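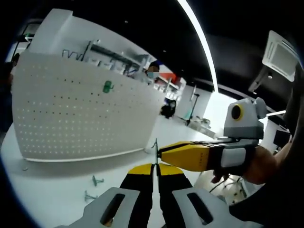 *Puesto del panel perforado: ganchos verdes sobre la mesa y pinza en la mano derecha.*

# Lista de revisión del puesto de ganchos, con mis comentarios

Centro: Rokwood, sala de preparación de expositores
Revisa: Áine Ní Chonaill
Acompaña: Kieran Mac Carthaigh (turno de mañana)
Mes: diciembre

Marco **Sí**, **No** o **A medias**, y debajo escribo lo que me parece. Ya sé que el formulario de Brondus deja una rayita minúscula para observaciones, pero yo en una rayita no quepo, así que lo paso a limpio aquí y luego adjunto la hoja oficial.

## 1. Mesa y panel

- [x] **El panel no se mueve al empujarlo con la palma.** Sí. Lo empujé por los dos lados y ni se inmutó.
- [x] **Bordes sin rebabas.** Sí. Pasé el dedo con guante y después sin guante (no me riñáis, fue con cuidado).
- [ ] **Ganchos sueltos en su bandeja.** No. Había ganchos tumbados directamente en la mesa, y lo peor es que la punta pincha si apoyas el antebrazo sin mirar. Kieran dice que la bandeja le queda lejos cuando trabaja con la pinza, y tiene razón: la han puesto donde estaba antes, cuando los colocábamos con los dedos. Hay que acercarla.
- [ ] **Clavijas y ganchos desechados aparte.** A medias. Hay caja para ellos, pero sin etiqueta. ¡Una etiqueta, por favor, que no pido tanto!

## 2. Pinzas de mano

- [x] **Dedos de la pinza sin grietas ni piezas flojas.** Sí, en las dos.
- [x] **Abre y cierra sin atascarse.** Sí. La abrí y la cerré 15 veces seguidas y quedé contenta, aunque con la muñeca un poco harta, lo que me lleva al punto siguiente.
- [ ] **El peso se aguanta bien durante todo el turno.** No. Aquí es donde más comentarios me ha dado la gente. Úna Kavanagh me contó que con las manos podía charlar, mirar al compañero y seguir colgando ganchos, y que con la pinza tiene que estar pendiente de la punta todo el rato, y encima el brazo se le queda en el aire. Propone un apoyo para el codo. Yo lo probé con una toalla doblada en el borde de la mesa y la diferencia se nota muchísimo.
- [ ] **Sitio seguro donde dejar la pinza.** No. Ahora se dejan de lado sobre la mesa y ruedan. Pido un soporte para cada una.

## 3. Postura y espacio

- [x] **Paso libre detrás del operario.** Sí, se pasa sin rozar a nadie.
- [ ] **Altura de la mesa adecuada.** A medias. A Kieran le va perfecta, y Úna trabaja con los hombros subidos. La mesa no se regula, así que o tarima o mesa nueva.
- [x] **Luz suficiente.** Sí, y de sobra. El panel blanco refleja bastante, y dos personas me han dicho que acaban el turno con los ojos cansados de tanto agujerito. Se lo comenté a Aurelia Pop y va a preguntar si se puede bajar un poco la intensidad por las tardes.

## 4. Ritmo y descansos

Este apartado lo añadí yo. En la hoja de Brondus no existe y me parece el más importante de todos desde que empezamos con el proyecto Tully.

- [ ] **Los descansos se respetan.** A medias. Están fijados cada 2 horas. En la práctica se salta el segundo cuando falta poco para completar la tanda.
- [ ] **El objetivo de colocaciones es razonable.** No. El papel de la pared dice 3,000 por semana para todo el equipo y venimos de 900. Entiendo de dónde sale la cifra, me la explicaron en la reunión, pero el que la calculó no ha colgado un gancho con pinza en su vida. Los primeros días se caen, se tuercen, hay que repetir, y la repetición no cuenta en la hoja pero en la muñeca sí.
- [x] **La gente sabe a quién avisar si le duele algo.** Sí. Pregunté a cada uno por separado y todos dijeron lo mismo: a Aurelia.
- [ ] **Se ha explicado qué pasará con el puesto cuando la colocación sea automática.** No. Y me lo preguntan a mí, que vengo a mirar mesas. Rehema Kimaro, de Ekico, me dijo que el plan es que el equipo pase a supervisar y a preparar pedidos especiales, y me alegró oírlo, de verdad, pero eso hay que decirlo en la sala y por escrito. Una persona inquieta por su trabajo va con más prisa y mira menos dónde pone el brazo, así que sí, lo considero asunto de seguridad.

## 5. Pendientes

| Qué | Quién | Plazo |
|---|---|---|
| Acercar la bandeja de ganchos | Kieran | Hoy mismo |
| Etiqueta en la caja de desechos | Kieran | Hoy mismo |
| Apoyo de codo y soportes para pinzas | Aurelia | Antes de la próxima revisión |
| Tarima o mesa regulable | Aurelia | Pedir presupuesto |
| Revisar el objetivo semanal | Rehema | Reunión de enero |
| Nota escrita sobre los puestos | Rehema | Reunión de enero |

**Resultado:** apto con correcciones. El puesto puede seguir funcionando mientras se arregla lo de arriba, siempre que los ganchos estén en la bandeja.

Vuelvo en enero, a las 8:30, antes de que empiece la primera tanda. Úna, guárdame la toalla, que es mía.

Áine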